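장비 구매 계획 중간 보고: 로봇 팔 작업대를 한 세트 더 꾸리려면 뭘 사야 할까

캡스톤 프로젝트 / Fumby 팀 / 구매·예산 파트

1. 일단 어디까지 왔냐면

저번 보고서를 내고 나서 제일 많이 들은 질문이 "그래서 뭘 살 건데?"였어요. 이번 보고서는 거의 그 얘기만 합니다. 알고리즘 쪽은 팀원들이 따로 쓰고 있으니까 저는 돈 얘기만 할게요(솔직한 돈 얘기라 좀 없어 보일 수도 있습니다).

우리 팀은 작업대를 하나 더 만들고 싶어 합니다. 지금은 한 대를 나눠 쓰다 보니 누가 물건 집기 데이터를 모으고 있으면 나머지는 옆에서 과제나 하고 있어야 하거든요. 학기가 16주인데 앞부분은 설치하고 캘리브레이션하느라 거의 다 날아갔고, 남은 기간에 한 대로 전부 돌리기에는 일정표가 너무 빡빡해요. 일정표를 짜다가 제가 먼저 항복했습니다.

처음에는 팔만 하나 더 구하면 되는 줄 알았어요. 학과에서 팔 한 대를 빌려줄 수 있다고 했으니까 나머지는 공짜나 마찬가지라고 생각했죠! 그런데 견적을 받기 시작하니까 팔 말고 들어가는 게 끝도 없이 나옵니다. 상판, 고정 볼트, 카메라 브라켓, 케이블, 그리퍼 손가락 예비 부품, 그리고 소품까지요. 팀에 배정된 소모품비가 60만 원인데, 첫 번째 장바구니는 상판이랑 브라켓만 담았는데도 벌써 절반 넘게 찼어요.

2. 견적 비교

업체는 세 군데에 문의했습니다.

Droltari: 상판을 우리가 원하는 위치에 구멍까지 뚫어서 보내 줍니다. 가격은 제일 비싸고, 답장은 제일 빨랐어요. 오후 3시에 메일을 보냈는데 저녁 먹기 전에 도면 확인해 달라는 연락이 왔습니다.

Toivonen: 그리퍼 손가락이랑 패드 쪽이 강해요. 낱개로도 팔아서 예비 부품만 따로 사기 좋습니다. 대신 배송비가 따로라서 한꺼번에 주문해야 손해가 덜해요.

Clondley: 케이블, 클립, 브라켓 같은 자잘한 것들은 여기가 제일 쌉니다. 재고 표시를 믿으면 안 된다는 게 단점이에요. 재고 있음이라고 떠 있던 브라켓이 결제 직전에 품절로 바뀌어서 한참 새로고침만 했습니다.

세 군데를 섞어서 사는 게 총액은 제일 낮은데 그러면 배송비가 세 번 나가고, 영수증 처리도 세 번 해야 해요. 행정실에 낼 서류를 생각하면 저는 두 군데로 줄이고 싶습니다. 이건 팀에서 아직 의견이 갈려요.

3. 지금 작업대를 기준으로 본 구매 목록

목록을 머릿속으로만 쓰다가 빠뜨린 게 너무 많아서, 이번에는 지금 쓰는 작업대를 놓고 하나씩 적었습니다. 흰 상판, 접시랑 케첩병, 딸기, 바나나 같은 것까지 전부요. 소품은 값이 싸서 늘 맨 뒤로 밀리는데, 두 작업대에서 모은 데이터를 합치려면 같은 모양으로 맞춰야 해서 이번에는 아예 정식 항목으로 올렸어요.
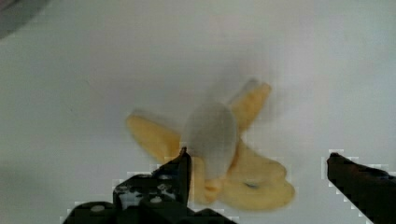
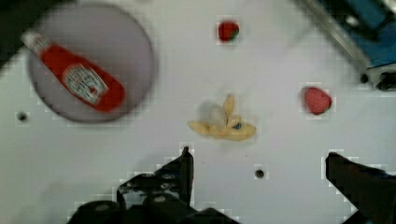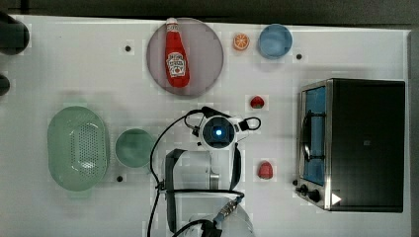 Filipa Brandão: 목록 잘 봤어요. 그런데 예비 손가락이 왜 '여유 되면' 칸에 있죠? 저라면 상판보다 먼저 주문하겠어요. 상판은 조금 긁혀도 실험을 계속할 수 있지만 손가락이 망가지면 그날은 끝이잖아요. 그리고 소품은 꼭 두 벌씩 사세요. 똑같은 걸 나중에 다시 찾으면 단종된 경우가 정말 많아요. 상판 구멍은 지금 도면을 그대로 쓰는 게 좋겠고요. 새로 설계하기 시작하면 이번 학기 안에 못 끝냅니다.

읽고 나서 좀 뜨끔했어요. 예비 손가락을 뒤로 미룬 이유가 진짜 별거 없었거든요. 지금 쓰는 게 멀쩡하니까, 그게 다였습니다. 그래서 목록을 다시 짰어요.

4. 바뀐 우선순위

바로 주문
그리퍼 손가락 예비 2세트 (Toivonen)
손가락 패드 여분 (Toivonen, 같은 주문에 묶기)
손목 카메라용 케이블과 고정 클립 (Clondley)

도면 확인 후 주문
흰색 상판, 기존 구멍 배치 그대로 (Droltari)
상판 고정 볼트

남는 돈으로
접시, 그릇, 과일 모양 소품을 같은 걸로 두 벌씩
소품 보관 상자

상판을 Droltari에서 살지는 아직 고민이에요. 학교 공작실에서 직접 뚫으면 재료비만 드는데 예약이 밀려 있고, 저희 중에 드릴을 제대로 써 본 사람이 없습니다(저는 선반 달다가 벽지를 날려 먹은 경력이 있어요). 구멍이 조금만 틀어져도 팔 위치가 안 맞으니까, 이 부분은 돈을 쓰는 쪽으로 기울어 있습니다. 그 대신 보관 상자는 기숙사에 굴러다니는 택배 상자로 때우면 돼요.

케이블도 할 말이 많아요. 처음 견적에는 길이를 딱 맞게 적었는데, 팔이 움직일 여유분을 생각하면 한 단계 긴 걸 사야 합니다. 가격 차이는 얼마 안 나요. 너무 길면 또 덜렁거려서 클립이 더 필요하고, 클립을 더 사면... 이런 식으로 장바구니가 계속 불어나더라고요. 일단 긴 케이블로 확정하고 클립은 넉넉하게 한 봉지 담았습니다.

5. 일정

3월 안에 '바로 주문' 항목을 결제하는 게 목표예요. 손가락이랑 케이블이 먼저 오면 지금 작업대에서 바로 끼워 볼 수 있으니까 상판을 기다리는 동안에도 할 일이 있습니다. 상판은 도면 확인이 끝나야 제작에 들어간대서, 납기를 받는 대로 공유 시트에 적어 둘게요.

행정실에 물어보니 견적서에 품목명이 두루뭉술하게 적혀 있으면 반려된다고 해요. '부품 일체' 이런 거 안 된답니다. 업체마다 품목을 나눠서 다시 써 달라고 요청해 놨고, Clondley 답장만 아직 안 왔어요.

6. 팀에서 정해 줘야 하는 것

업체를 두 군데로 줄일지, 세 군데 다 갈지. 상판을 주문 제작할지 공작실 예약을 걸어 볼지. 그리고 소품 두 벌 중 한 벌을 새 작업대 전용으로 둘지, 아니면 전부 섞어서 쓸지도요. 마지막 건 데이터 파트 의견이 제일 중요하니까 다음 회의 전까지 시트에 댓글 달아 주세요. 댓글이 없으면 한 벌씩 나눠 두는 걸로 알고 주문서 넣겠습니다!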